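Cotach Stand-Up Transcript Collection

Data card, release 4

Summary

Cotach is a collection of transcribed stand-up comedy sets and talk-show interviews with working comedians. It was prepared for the study of joke structure, audience response and public apology in entertainment. The release holds 522 transcripts, of which 469 have been checked by a second reader. The remainder are marked "unchecked" in the status column and should be treated with care.

Sources

Recordings were supplied by the Brirkik comedy club and by the producers of the late-night program Bikivau. Performers signed a release before their material was included. Sets withdrawn at a performer's request are removed at the next release -- their identifiers are retired and are not used again.
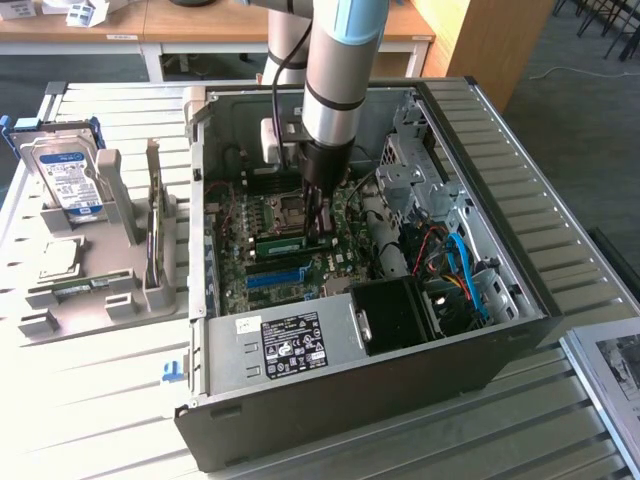 Each transcript records the spoken text, laughter, applause and interruptions from the floor. Heckles are transcribed when audible and are assigned to "audience" without further identification. Laughter is graded as light, medium or heavy. The two readers disagreed most often between the first two grades, and users may wish to merge them.

Known limitations

English-language sets dominate. Material performed at the Chantharasri festival is limited to opening nights. Profanity is kept as spoken. Transcripts longer than 3,000 words are split into parts, and a callback in a later part may refer to a joke in an earlier one.

Terms of use

The collection is available for research and teaching. Republication of a full set requires the written consent of the performer.

Maintainer

Ottar Ekström. Corrections received before the end of April will be included in the next release.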